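On the Decline of the Shared Noon Meal

When I first came to work in Livorley, every office on the main street closed at noon. The doors were locked, the telephones rang unanswered, and the people inside sat down together and ate. This arrangement was written into no contract that I ever saw. It was simply understood, and a visitor who arrived at ten past twelve waited on the bench outside until one.

I have been considering this custom since January, when the last of the dining rooms at the Ulton works was converted to storage. The room had seated 300 at its height. In its final year it served 29 meals on an ordinary day, and the decision to close it was, on the figures, a sound one. I do not dispute the figures. My concern is with what was lost along with the room, which the figures were never intended to measure.

A shared meal imposes certain obligations. One must arrive on time. One must sit beside persons whom one has not chosen, and pass them the salt. At the Ulton tables, clerks sat with fitters, and a new employee learned within a week the names of those who could help him. Much of the business of the works was settled there before it reached a meeting. Oskari Harju, under whom I served for my first 3 years, held that a disagreement should not be put in writing until both parties had eaten at the same table at least once. I have followed that rule ever since, with occasional lapses that I regretted. 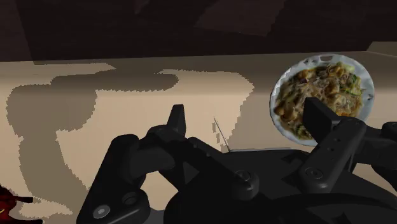

The habit that has replaced the shared meal is the meal taken alone, at the desk, at whatever hour the work allows. It has its advantages, and I wish to state them fairly. Those who must leave early to collect children are able to do so. Those with particular diets are spared the remarks of their neighbors. Shy persons, of whom I am one, are not required to make conversation about the weather. These are real gains, and any proposal to restore the old practice in full would have to answer for taking them away.

A partial remedy has been tried in Mapplebeck, where several small firms jointly rent a hall for 2 noon hours each week. Attendance is optional and food is brought from home. I have attended on several occasions as a guest. The coffee was poor and the chairs were worse, yet I heard more about the affairs of that town in one sitting than I had in the whole of the previous year. A similar scheme was proposed for Grurnus and was set aside over the cost of heating.

I would encourage employers in Livorley to examine the Mapplebeck arrangement before the next round of leases is signed. The former reading room above the post office is vacant at present, has a working stove, and could be had on modest terms. I will gladly forward the name of the agent to any reader who writes to request it.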